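## 4. Sending money, sending news

I should say at the start of this section that I'm hardly a neutral party. I moved to Rovdale from Gidura as a student, and for my first two years I sent money home through Pesa every month and lied about how I was doing in the message that went with it. So when people in this study told me they did the same, I laughed, and then I had to explain why I was laughing, and a fair few of the interviews got going that way.

I spoke to 72 people who had moved to Rovdale from Gidura or the towns close by. Most of our talks took place in kitchens, usually after work, and they ran long (one began at four in the afternoon and I missed the last bus). I'd planned to ask mainly about amounts and how often they were sent. What people wanted to talk about was the little note you can add to a transfer, and I'm glad I let them.

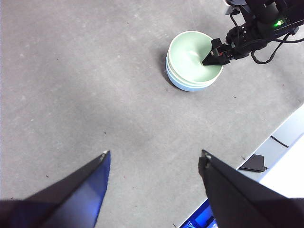 **Figure 3.** Bowls on a concrete floor.

Between them, people let me read 116 of these notes, some going back to their first winter here. Hardly any mention rent, shift work or being ill. They mention school fees, a cousin's wedding, the rain. One woman told me she wrote "all fine here" on the evening she lost her cleaning job, and that her mother rang within the hour because "fine" was a word she never used. I've come across this kind of reading between the lines again and again, and I think earlier work (my own included!) has treated the sender as the only one managing the story. Families at home were managing it too — asking for less than they needed, or asking for something small so the sender wouldn't feel forgotten.

The Ghauri group complicates this a bit. It's a savings circle, and its members pool their money before any of it is sent, so the notes get written together, out loud, with plenty of arguing over the wording. I sat in on a meeting in June and they spent far longer on the message than on the sum. Those notes were noticeably franker, and I come back to them in section 5, where I look at what happens when somebody leaves the circle.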